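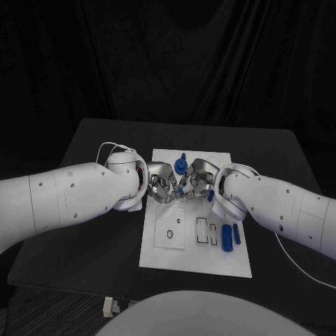
哑光黑色桌面与其后的黑色帷幕,桌角作圆角处理。

器物与空间 | 特别报道

黑幕与黑桌:一种工作间陈设的制作、悬挂与养护

在普鲁克贝格(Plukberg)的公用工作楼里,黑色帷幕的登记册比楼内任何一份家具清单都要厚。册子按幅记录,每幅帷幕占一页,页首写幅宽、垂长、面料批次和上缘的收口方式,页下留出大片空白,用来记录历次悬挂、取下、熨烫、修补和晾放的情况。目前在册的帷幕共有74幅。与之配套的另一本册子薄得多,登记的是黑色工作桌,共16张。

这两类物件在楼内使用极广。拍摄间、修复间、装配间、教学间和排练间都要用到,用法各不相同,要求却相当接近:背后要有一面安静的深色,手边要有一块不反光的台面。来访者往往先注意到台上正在做的事情,对台子本身和它背后的布很少留意。负责楼内陈设管理的特雷莎·赫加蒂(Treasa Hegarty)认为这正说明陈设尽到了职责。她在接受本刊采访时,把大部分时间用来谈布料的吸光、桌角的弧度和挂钩的间距。

本刊在三月间走访了普鲁克贝格的工作楼,以及为其供应帷幕与桌具的普罗萨(Prosa)工坊,记录这套陈设从选料到退役的过程。

一、何为合用的黑

黑色织物在仓库里看上去大同小异,挂起来以后差别立刻显现。有的偏红,有的偏绿,有的在侧光下泛出一层灰白。两幅批次不同的布并排悬挂,接缝处便像画了一条线。安内莉泽·克特勒(Anneliese Kettler)在普罗萨主管织物,她的工作台旁常年挂着一排布样,每块布样剪成手帕大小,边缘不锁边,背面缝着写有批次的小布条。

判断一块黑布,克特勒的办法是先看侧面,再看正面。她把布样搭在一根横杆上,让它自然折出两三道褶,然后站到一旁,观察褶峰处的亮度。织物平铺时吸光良好,折起来之后褶峰朝向灯光,纤维的排列方向随之改变,反光便可能突然增强。悬挂的帷幕总是带褶的,因此褶峰的表现比平面的表现更有参考价值。

绒面织物在这方面长期占有优势。绒毛竖立,光线进入后在纤维之间反复折返,返回眼睛的部分很少。它的缺点同样明显:绒毛有方向,倒伏之后颜色会变;灰尘、线头和纸屑一旦落上便十分显眼;重量较大,对轨道和吊点的要求随之提高。平织的厚布重量轻,易于折叠运输,也便于裁改,但褶峰容易发亮,织得稀时还会透出后方的光。

普罗萨目前供应的一种织物名为斯图苏斯(Stusus),介于两者之间。它的正面经过起绒,绒毛短而密,背面保持平织。克特勒介绍,选择短绒首先是为了便于打理。长绒布在仓库里压过一段时间以后,压痕要用蒸汽反复处理,短绒布悬挂一夜通常就能恢复大半。至于剩下的小半,她并不主张一律消除。

染色是另一项长期困扰工坊的工序。深黑色需要染料充分进入纤维,染得越深,残留的浮色就越多,后续水洗必须相应加长。水洗不足的布在干燥时没有问题,一旦遇潮,就会把颜色带到白墙、白衣和浅色地面上。工坊对每一批布都做擦拭试验,用一块浅色棉布蘸水,在正面和背面各擦若干次,擦过的棉布与布样一同存档。存档盒中可以看到不同年份的试布,颜色由浅灰到近乎洁白,依次排列。

在采购环节,赫加蒂坚持同一房间使用同一批次。若某一幅损坏,补进来的新布会先调往一间不讲究背景的房间使用,再由那间房里批次相符的旧布补位。这种调换在登记册上留下了许多箭头,外人不易看懂,管理者却可以据此追溯每一幅布的去向。

二、褶

帷幕的褶分为两类。一类是垂褶,由布料的余量和吊点的间距决定,从上缘一直延伸到下缘,走向与重力一致。另一类是折痕,由存放和运输造成,可能是横的,也可能是斜的,与垂褶相交时形成明暗的小块。本文篇首的照片中,两类痕迹都可以看到:长褶自上垂下,右上方另有一组斜向的折痕,受光微弱。

垂褶需要预先计算。布幅若与轨道等宽,挂起来便是一面绷平的墙,稍有气流就整体鼓动,而且两侧容易露缝。布幅若过宽,褶子堆叠在一起,既占用进深,又使开合变得费力。巴里·拉格(Barry Wragg)负责普鲁克贝格工作楼的悬挂与拆卸,他习惯把余量留在中段偏两侧的位置,让中央的褶子稍稀,靠边的褶子稍密。他的理由是,人们通常在帷幕正前方工作,中央褶稀一些,背景就显得平静;两侧褶密一些,可以遮住幕与墙之间的空隙。

吊点的间距直接影响褶的形状。间距过大,上缘在两个吊点之间下坠,形成一串弧线,弧线以下的褶随之歪斜。间距过小,褶子变得细碎,在灯光下呈现密集的竖纹。拉格不使用统一的间距表。他先按经验挂好,再退到房间另一头看,然后回到梯子上调整。一幅布调整四五次是常事。

斜向折痕多与搬运有关。帷幕取下时,如果由一人从一侧收拢,布料自然会沿对角线受力,卷入袋中以后便留下斜痕。工作楼的做法要求由2人分立两端,先将布沿纵向对折,使正面朝内,再从下缘向上缘卷起。卷轴使用硬纸筒,筒外包一层旧棉布。卷好的帷幕横放在架上,不得直立,直立会使布卷下端受压,久而久之形成一圈硬褶。

即便如此,折痕仍难以完全避免。借用频繁的几幅布常常在傍晚收下、次日清晨又要挂起,来不及卷,只能折叠。对于这类折痕,赫加蒂与各房间的使用者曾有过较长时间的讨论。教学间的使用者希望背景完全平整,修复间则认为折痕不影响工作,反复蒸汽处理倒会缩短布的寿命。最后形成的办法写在登记册的扉页上:折痕在正常照明下退到两步以外仍能分辨形状的,安排蒸汽处理;只能看出明暗起伏的,任其自然恢复。

蒸汽处理本身也有讲究。喷口须与布面保持距离,由上至下缓慢移动,不得来回往复。绒面受蒸汽后纤维软化,此时若用手抚平,会把绒毛压倒,留下手掌大小的一块异色,须待干燥后以软刷逆向梳起。拉格要求所有参与蒸汽处理的人戴棉手套,并且在布面完全干燥以前不得开合帷幕。

三、悬挂

工作楼早年使用木杆和布环悬挂帷幕。木杆跨度一大便下弯,布环在杆上移动时发出拖拽声,排练间对此意见尤多。后来陆续改用轨道与滑轮,滑轮下接挂钩,挂钩穿入帷幕上缘的金属扣眼。改造进行得并不整齐,目前楼内仍有两间房保留木杆,原因是顶部结构无法承受新的吊点。

扣眼是帷幕最容易损坏的部位。布料下坠的全部重量集中在上缘,一旦某个扣眼松脱,相邻的扣眼便要分担,接着依次松脱。普罗萨在上缘内衬一条织带,扣眼同时穿过布料与织带,受力主要由织带承担。织带的颜色起初是白的,后来应使用单位的要求改为黑色。白色织带在裁缝眼中便于检查针脚,在灯光下却会从布纹间透出一道浅边。

下缘的处理有几种方案。缝入铅绳可以使布垂直,但水洗前必须抽出,水洗后再穿入,十分费工。缝入链条成本较低,移动时会有响声。工作楼多数帷幕只在下缘留一道宽折边,必要时把布袋装的细沙条塞入折边,用毕取出。细沙条的长度不一,存放在一只带盖的箱子里,箱盖内侧贴着各房间所需的条数。

帷幕与地面之间是否留空,长期没有定论。落地的布遮光彻底,但下缘容易沾灰、被踩踏,也容易被桌脚和椅脚压住。留空的布干净耐用,却会在底部露出一线墙面或地面。克特勒倾向于留空,拉格倾向于让布刚好触地。赫加蒂的处理办法是按房间分别决定:需要遮蔽后方光线的房间用落地布,仅作背景使用的房间用离地布。两种布在登记册中以不同颜色的页角区分,收发时不得混用。

防火处理是所有悬挂织物都要面对的事项。各地规定不尽相同,本文不作概括。需要说明的是,经过后整理的织物在水洗以后性能可能发生变化,因此每次水洗都必须记录,并按供应方的书面说明决定是否重新处理。工作楼的帷幕平时只作吸尘和刷除,水洗的次数控制得很严,污渍尽量局部处理。

四、台面

与帷幕相比,桌子看起来简单得多。它不会起褶,也不用收卷,搬进房间以后可以多年不动。法尔哈德·阿拉布扎德(Farhad Arabzadeh)却认为,黑色台面在制作上的难度高于帷幕。帷幕远在身后,轻微的瑕疵可以藏在褶中;台面就在手下,任何一道划痕都正对着使用者的眼睛。

阿拉布扎德为普罗萨设计的工作桌名为安特维(Antwi)。设计之初,他收集了若干旧桌,并请使用者在桌上照常工作一段时间,之后查看磨损的分布。结果显示,磨损最重的地方集中在近身一侧的边缘,其次是桌角。中央部分虽然放置的东西最多,磨损反倒较轻,多为细小的圆弧状擦痕,由物件转动造成。

这一观察直接影响了桌边的做法。安特维的桌沿上下都略作倒角,手臂搁置时不硌,衣袖也不会在同一条线上反复摩擦。桌角一律做成圆角。圆角的弧度先后试过多种:弧度过小,碰撞时仍有尖锐感,涂层也容易在角上剥落;弧度过大,桌面可用面积减少,两桌并拢时中间会出现一个难看的缺口。现行的弧度是折中的结果,两桌并拢时缺口仍在,可用一块另配的小垫片补上。垫片经常遗失,阿拉布扎德对此并不意外。

哑光涂层是整张桌子中最费时的工序。涂层的哑光来自表面的微小起伏,起伏使光线向各个方向散开,不在某一处聚成亮斑。起伏越粗,反光越弱,但粗糙的表面容易藏污,擦拭时抹布的纤维会挂在上面。起伏过细,桌面又趋于半光,在顶灯下出现一片朦胧的亮区。工坊每做一批桌面都留下一块试板,与上一批的试板并排放在斜射的灯下比较,颜色、光泽和触感三项均须相符。

手印是黑色哑光面最为常见的困扰。皮肤油脂填平了表面的微小起伏,被触摸过的地方便比周围光亮,从侧面看尤其清楚。擦拭若用力过猛,会把起伏磨平,原来的手印没有了,代之以一块永久的亮斑。旧桌上常可见到这样的亮斑,多位于近身一侧,大小与手掌或前臂相当。使用者往往以为是没有擦净的污渍,继续用力擦拭,亮斑随之扩大。

工作楼因此为黑桌另订了清洁办法。先用软毛刷把颗粒扫去,防止颗粒在擦拭时划伤表面;再用拧得很干的细布,沿一个方向轻擦;最后换一块干布吸去水分。油渍用稀释的中性清洁剂处理,每次只处理一小块。禁止使用含蜡、含硅的家具护理品,此类产品会在表面留下一层膜,使哑光变为斑驳的半光。禁止使用三聚氰胺海绵,它的作用原理本身就是研磨。

五、桌与幕之间

幕与桌分别合格,放在一起未必协调。两者都是黑色,材质不同,受光方式也不同。帷幕竖立,主要接受斜射与侧射的光;桌面水平,承接的多是顶光。在同一组灯下,桌面通常比帷幕亮一级,桌子的远端边缘便在帷幕前形成一条清晰的横线。

这条横线是否需要消除,视用途而定。教学间的使用者欢迎它的存在,台面的范围由此一目了然,学员知道哪里是边。拍摄静物的使用者有时希望台面与背景连成一片,于是在桌上另铺一块与帷幕同批次的布,并让布的后缘搭入帷幕下方。修复间对此没有偏好,但要求桌子与帷幕之间留出足够的距离,以免布料拂到桌上的物件。

留距一事,伊莫金·克肖(Imogen Kershaw)的意见最为具体。她在修复间工作多年,处理的多是纸张、皮面和小件金属。她指出,帷幕离桌过近有两项风险:其一,有人从幕后经过时,布会鼓起,可能带倒立放的小件;其二,绒面会持续脱落极细的纤维,落在黑色桌面上不易察觉,待物件翻面时才发现粘附在胶层或涂层上。修复间的帷幕每季用吸尘器处理一次,使用软刷吸头,由上而下,吸头外罩一层细网,以免吸起绒毛。

克肖对黑色台面也有保留。在她看来,黑色适合观察浅色物件的轮廓,白纸的缺角、瓷片的断口、浅色木件的毛边,放在黑桌上都很分明。深色物件则相反。一枚发黑的铜扣或一截深色皮绳掉在黑桌上,寻找起来颇费工夫。她的工作台旁备有一叠浅灰色衬纸,处理深色物件时铺用,用毕收起,从不长期留在桌上。长期铺纸会使纸下与纸外的涂层出现色差,这一点已在楼内的一张旧桌上得到证实。

金属与抛光物件另有一重问题。光滑的表面会映出周围环境,放在浅色房间里,表面上满是窗框、灯管和人影。置于黑幕与黑桌之间,映出的多为暗部,高光集中在少数几处,形体的转折因而较易辨认。拍摄与检查抛光件的使用者多偏好这种布置。相应地,灯位需要仔细调整,一盏灯移动少许,物件上的高光就会换到另一处。

高度上的配合也值得一提。使用者坐姿工作时,视线较低,看到的帷幕以下半部为主,下缘的整齐程度十分重要。站姿工作时,视线越过桌面向下,桌面占去视野的大部分,帷幕只余上方一段。拉格在悬挂前会先询问使用者是坐是站,据此决定把状况较好的一段放在哪里。旧幕下缘磨损较多,优先分配给站姿工作的房间。

六、线与绳

黑色陈设的房间里,线缆的管理比一般房间更受重视。浅色的线横过黑桌,对比强烈,视线会不自觉地跟着它走;黑色的线隐没在黑桌上,容易被绊到或压住。两种情况各有利弊,工作楼没有强制规定线缆颜色,只规定了走向:凡能从桌后下垂的,从桌后下垂;凡必须从侧面引出的,应在桌沿外侧留出松弛的一段,不得绷紧。

绷紧的线对桌沿的损伤常被低估。线在桌沿上来回移动,等于一根细锯条,日久便在涂层上磨出一道浅槽。阿拉布扎德在巡检时见过这样的浅槽,位置往往正好在侧边中段。他为此设计过一种卡在桌沿上的软质护条,使用者反映护条妨碍手臂,多数被取下,放进了抽屉。

帷幕一侧的绳带问题较少,主要是束带。帷幕拉开时需要束拢,束带过窄会在布上勒出一道横痕,这道横痕极难恢复。现用的束带宽度与手掌相当,以同批次布料缝制,内衬薄棉。束带不得打结,以布扣固定。拉格曾见有人用包装绳代替束带,那幅帷幕后来被裁成两幅短幕,横痕所在的部分弃去不用。

七、退役与改用

帷幕的使用寿命差别很大。悬挂后很少移动的布可以用很多年,经常借出的布磨损得快,最先出问题的是扣眼和下缘,其次是人手常抓的侧边。侧边的绒毛被磨平以后,呈现一条发亮的竖带,高度大致在胸口上下。遇到这种情况,工坊可以把布上下倒置,重新制作上缘和下缘,使磨亮的部分移到不显眼的位置。倒置后绒毛方向也随之颠倒,颜色会有细微变化,因此必须整间房同时倒置。

无法倒置的布拆作他用。面积较大的完好部分改为铺桌布,较小的部分改为工具衬垫和搬运时的包裹布。去年度退役的帷幕中有2幅被整幅保留,作为颜色变化的参照,一幅曾长期受日照,一幅始终挂在无窗的房间。两幅布原属同一批次,现在并排放置,受日照的一幅明显偏褐。克特勒在培训新人时常把它们取出来,请对方先说出哪一幅更旧,再翻看背面的记录。

桌子的退役标准主要取决于台面。桌架可以加固,可以换脚垫,台面一旦出现大面积亮斑或涂层剥落,局部修补的效果往往不佳。补涂处与周围的光泽总有差别,在平视时看不出,侧看时便是一块补丁。工坊的做法是整面打磨后重新涂覆,每张台面可以重涂的次数有限,取决于基材边缘还能承受多少打磨。圆角处最薄,也最先到达极限。

重涂期间,房间需要替代用桌。工作楼保留了几张旧式方角桌备用,外形较老,台面颜色偏灰。借用者对方角桌评价不一,有人嫌它碰手,也有人认为并拢使用时更为方便,甚至希望长期留用。赫加蒂把这些意见一并记入册中,交普罗萨参考。阿拉布扎德看过之后,表示正在考虑提供一种近身侧为圆角、背侧为方角的式样,目前尚在试制。

八、几项通行做法

应读者此前来信所询,本刊将工作楼现行的若干做法摘录如下,文字经赫加蒂核对。各单位条件不同,可酌情采用。

帷幕悬挂前,先清扫地面,并在轨道下方铺一块干净的衬布。

帷幕到位后静置一夜,再判断是否需要蒸汽处理。

开合帷幕时手握束带或拉绳,不直接抓握布边。

台面上不放置底部粗糙的陶器、未加垫的金属座架。必须放置时加毡垫,毡垫颜色宜深。

移动桌子时抬起,不推不拖。确需由一人移动的,使用带软轮的托板。

胶带不得直接贴于哑光涂层。定位标记以可移除的布质小贴片代替,当日取下。

饮料不上桌。这一条在教学间执行得最好,在排练间执行得较差。

登记册由当日最后离开的管理人员填写,字迹须可辨认。

采访结束时已近傍晚六时,拉格正在二层拆下一幅准备送修的帷幕。布从最靠墙的挂钩开始脱下,沿纵向对折,下缘先卷上纸筒。卷到一半,他停下来,从绒面上拈掉一根浅色线头,随后请对面的同事把布再拉平一些。送修单上写的是:左侧第三枚扣眼松动,下缘折边开线,其余完好,修毕归还原房间。

相关阅读

工作桌的高度:坐姿与站姿之间
短绒织物的日常刷理
一盏侧灯的位置:静物台布光札记
仓库里的卷轴架
木杆、布环与轨道:室内悬挂方式的演变
修复间里的衬纸与毡垫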